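FOR IMMEDIATE RELEASE

Skistton opens orders for the Flusel, a cork-topped box with big buttons and a drawer

BERNTHORPE, November 2020 - Hello from the back half of the old Halliday building! I run Skistton, a small workshop that makes cork-covered tables and the things that sit on them, and I'm very happy to say that the Flusel is finally open for orders. If you signed up on our waiting list (all 1,731 of you, my goodness), your email went out this morning, so please check your spam folder before you write to me.

For anyone who is new, the Flusel is a wooden box unit with light plywood sides, a cork-covered top, a drawer and three round push buttons you can hit without looking. I wanted something to stand on a work table and keep the little stuff together, and I wanted it to feel nice under the hand. I've had glossy plastic on my bench for years and I'm tired of things skating off it. A small block set down on cork stays where I put it, more or less, even when I bump the table with my hip (I bump the table a lot).

We've had one on the cork table in the workshop, over by the tall white cabinet, and it has been in use almost every day.

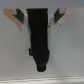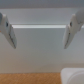
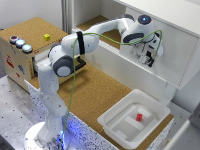

People ask me about the cork more than anything else, so let me get that out of the way. It's the same speckled tan-brown kind we put on our tables. It marks a bit if you drag something sharp across it, and it darkens in strong sun. I like both of those things, but if you don't, order the spare top and swap it when the first one gets on your nerves. It comes off with an ordinary screwdriver. Wipe it with a damp cloth and don't soak it, please.

The buttons light up, and they come in pale blue-white unless you tell us you want one with a dark reddish ring. I went back and forth on the size for most of the spring. The first ones were tiny and cute and I hated them by lunchtime, so these are proper buttons, set along the edge of the top where your fingers end up anyway. What you hook them up to is your own business. Mine ran the lamp and the radio for a while and then I changed my mind and had them run the kettle timer.

The drawer is the part I'm proudest of. The inside is left pale, so you can find a dropped screw in there, and it pulls all the way out for emptying crumbs, sawdust, or whatever else your days are made of. Every box also ships with a sheet of red and blue stickers for the front. I put them on so I can tell at a glance which box is which when several are out at the same time, and then customers who came by started asking for their own. So now they're included and I've had to buy a lot more stickers!

Orders are open through the Skistton shop page and at the counter in Bernthorpe. The first batch is 23 boxes, all put together in our workshop, and those go out in January. If they sell out, you can still put your name down for the second batch, which costs the same and takes longer. I'd sooner be slow than send out a drawer that sticks.

The matching cork-covered table is still available too. Since we started we have sent out 2,537 cork tops of one kind or another, counting the little desk mats, and the table is the one I get the nicest letters about. It's sold on its own or together with the Flusel, and if you buy both we'll try to cut them from the same sheet so that the speckle matches. Tell us in the order notes, or we won't know to do it.

Shops that would like to stock the Flusel, and writers who would like to borrow one for a couple of weeks, can reach me through the contact form on our page. I read everything that comes in, usually in the evening, and I answer in the order it arrives. Pick-up at the Halliday building is by appointment for now. Please use the side door, the front one is stuck again.

About Skistton

Skistton makes cork-covered tables, boxes and desk mats in Bernthorpe. Spare tops, buttons and drawers are sold for everything we make.

###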